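Hello Gumaro, and hello to everyone at the Baumgart fund! You asked for a page on how the Flallville repair evenings are getting on, so this covers everything up to May 2018.

## How it's going

Busy, mostly! We opened the doors in November with 5 people and a kettle, and the sign-in book now has 231 names in it. Lamps and toasters are still what people bring most, but the sewing corner has really taken off (I'd put it down as an afterthought in the bid, so I'm eating my words). Of everything that's come through, 135 things have gone home mended. The rest were beyond us, or are waiting on parts, or in one case belong to someone who never came back for her hairdryer.

Yeison Tello has taken over the electrical table and he's brilliant with nervous beginners. He lets them hold the screwdriver the whole time, even when it's painful to watch.

We also moved rooms in the spring. The old one on Stulska was lovely but freezing, and the stairs were hopeless for anyone lugging a vacuum cleaner. The new place is on the ground floor and has big white tables with plenty of elbow room. 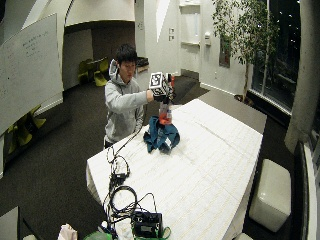
## Money

You gave us 3,000 and most of it has gone where we said it would: rent, the tester, two decent sewing machines and a frightening amount of solder. Insurance came in higher than I'd guessed, so I held off on the second tool chest. I'd still like one. At the moment we queue for the small pliers.

## What's next

- A bike evening, if Jonov will lend us their yard again.
- Zips! People keep asking, and I can only do the easy sort.
- Later opening in the summer, while it's light.

Receipts are in the blue folder, and I can drop it round whenever suits you.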